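Projektkurs Haushaltsrobotik
Begleitblatt 7: Betten machen – was wir messen und was wir bloß glauben

Lesen Sie dieses Blatt bitte vor dem Praktikumstermin. Wer die Blätter 5 und 6 übersprungen hat, wird mit dem Abschnitt über Erfolgskriterien wenig anfangen können.

1. Worum es geht

Die Gruppe Wandmont hat sich im Projektantrag vorgenommen, dass ihr Roboter »ein Bett selbstständig macht«. Ich habe den Satz rot angestrichen. Was heißt gemacht? Was heißt selbstständig? Ein Bezug, der halb auf dem Boden hängt, ist für manche Studierende ein gemachtes Bett. Für eine Auswertung taugt das nicht.

Textilien sind in der Robotik ein undankbares Thema. Eine Tasse hat eine Lage und eine Orientierung, sechs Zahlen, fertig. Eine Decke hat beliebig viele Zustände, und die meisten davon sieht die Kamera nur zur Hälfte, weil Stoff über Stoff liegt. Dazu kommt das Licht: Weiße Bettwäsche vor einem hellen Fenster liefert wenig Kontrast, und ein Verfahren, das Falten oder Kanten sucht, findet dann gern den Schatten des eigenen Arms. Rimantas Mockus hat in seinem Kursprotokoll vom März vorgeschlagen, Schatten nachträglich herauszurechnen. Das kann man versuchen. Ich halte es für verlorene Zeit, solange die Beleuchtung zwischen den Durchläufen wechselt.

2. Material aus dem Praktikum 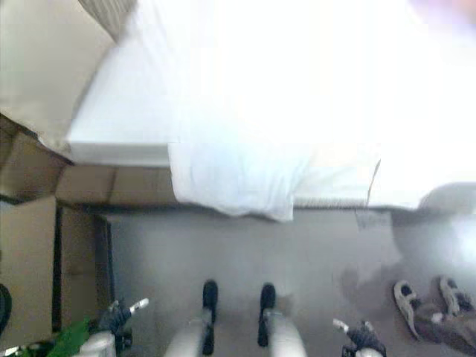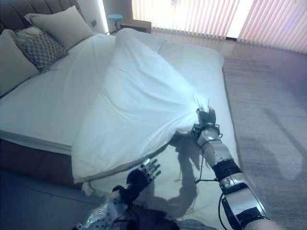
Bettzeug und Greifhände aus verschiedenen Blickwinkeln
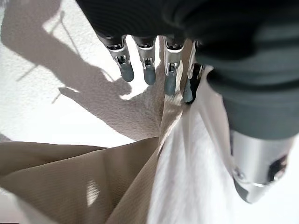
3. Zu den Zahlen im Zwischenbericht

Die Gruppe nennt 494 Greifversuche, davon 101 »erfolgreich«. Beim Nachfragen kam heraus, dass ein Griff schon zählte, wenn sich die Finger geschlossen hatten und irgendein Stoff dazwischen war. Ob es die oberste Lage war oder zwei Lagen auf einmal, wurde nicht notiert. Damit ist die Quote wertlos, so leid es mir um die Arbeit tut.

Die Gruppe Fornside hat 1.860 Einzelbilder von Hand beschriftet und daraus ein Modell für Stoffkanten trainiert. Das klingt nach viel. Aufeinanderfolgende Bilder aus demselben Durchlauf sind einander aber fast gleich, und wenn ein Teil davon im Training und ein Teil im Test landet, prüft man vor allem das Gedächtnis des Modells. Trennen Sie nach Durchläufen, nie nach Einzelbildern. Das stand schon auf Blatt 3.

4. Kriterien, die ab jetzt gelten

Ein Griff gilt als gelungen, wenn genau die Lage gefasst ist, die vorher angesagt wurde, und wenn sie beim Anheben in der Hand bleibt. Das Ansagen geschieht schriftlich und vor dem Start.

Ein Durchlauf endet, sobald jemand den Stoff oder den Roboter berührt. Kurz mal zurechtzupfen zählt als Eingriff und kommt ins Protokoll. Auch abgebrochene Durchläufe werden abgegeben.

Ferngesteuerte und autonome Abschnitte stehen in getrennten Tabellen. Wer beides mischt, bekommt den Bericht ungelesen zurück.

5. Einwände, die ich schon kenne

»Im Vorführvideo hat es doch geklappt.« Ein Video zeigt einen Durchlauf, und zwar den, den Sie ausgesucht haben.

»Mit Fingerspitzen aus anderem Material wäre es besser.« Mag sein. Dann bitte als Vergleich unter sonst gleichen Bedingungen, mit derselben Decke und derselben Startlage.

»Zwei Hände sind besser als eine.« Bei großen Stoffstücken leuchtet mir das ein, belegt hat es im Kurs noch keine Gruppe. Die zweite Hand bringt auch zusätzliche Kabel, Verdeckungen und Kollisionen mit.

6. Bis zum nächsten Termin

Jede Gruppe formuliert eine Behauptung über ihr System, die sich widerlegen lässt, und beschreibt den Versuch dazu auf höchstens einer Seite. Die Gruppe Zarnon reicht außerdem die fehlenden Protokolle nach. Abgabe bis 18 Uhr am Vortag im Kursordner, als PDF, mit Gruppennamen im Dateinamen.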